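I finally put a full evening's worth of screws into printed parts without splitting one, so I'm writing down how before I forget. Most of this is about the blue electric screwdriver, which I had been using badly since October.

21 December 2024

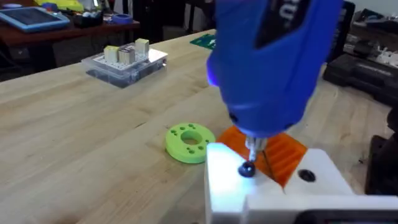 *3 min read*

I bought the screwdriver at Sárközi, the hardware store past the bus depot, after my wrist started to complain. Before that I did everything with a hand driver from the Kirnik set. That set is fine, but a batch of printed blocks has a lot of screws in it and I was getting slower toward the end of each one.

The first thing I did with the electric one was crack a block. I held the trigger down and waited for it to stop by itself, and it stopped after the plastic did. Then I cracked another one the same way. Printed plastic gives you very little warning. The screw goes in, feels snug for a moment, and then either the wall splits along a layer or the thread strips out and the screw just turns.

What I do now:

- Start each screw by hand, a couple of turns, until it stands up straight.
- Put the bit in the head before pressing anything.
- Use short pulls on the trigger and let go when the head is almost down.
- Finish with the hand driver.

That last step takes a few seconds per screw. I tried skipping it and went back.

I also changed the holes. The old ones were straight and too tight, and I had been blaming the screws. I opened them up slightly and gave the heads a round recess to sit in. The recess makes it easy to tell when a head is level with the surface. Black screws in white plastic help too. With dark plastic I end up tilting the part back and forth under the lamp.

The light on the front of the driver is bluish violet and I didn't want it at first. It makes white prints glare. I've come around to it for the deeper holes, where my desk lamp only ever gave me the shadow of my own tool.
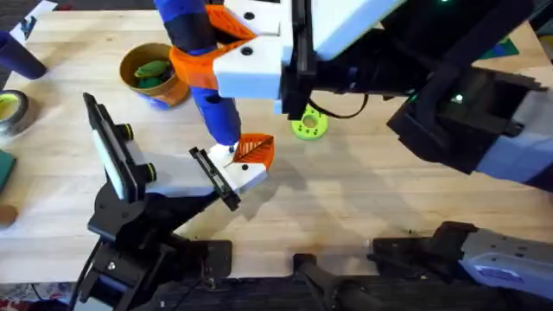

Screws come from Atgate, in the box of 2,000. I looked at the box of 3,000 and decided I didn't have the shelf space. I had a bag from Hellano before that, and the heads were a bit shallow, so the bit kept climbing out. They may be all right for wood. I still have most of the bag if I ever build something that doesn't matter.

Colors are whatever is on the spool. The white is the easiest to work with and hides the layer lines best. The translucent orange looks good but shows every mark, and it feels more brittle to me, though I haven't tested that properly. The lime green I keep for rings and other small parts, mainly so I can find them on a wooden table. I have lost enough small black parts to stop printing them in black.

The last batch was 34 screws, and 3 of them had to come back out after going in at an angle. All of those were ones I hadn't started by hand. None of the blocks cracked.

Still to do: reprint the two I broke in October, find a lid for the screw box, and buy a second bit. The one I have is getting rounded at the corners, and I'd like to have the spare in the drawer before it slips and chews up a head that's already halfway down.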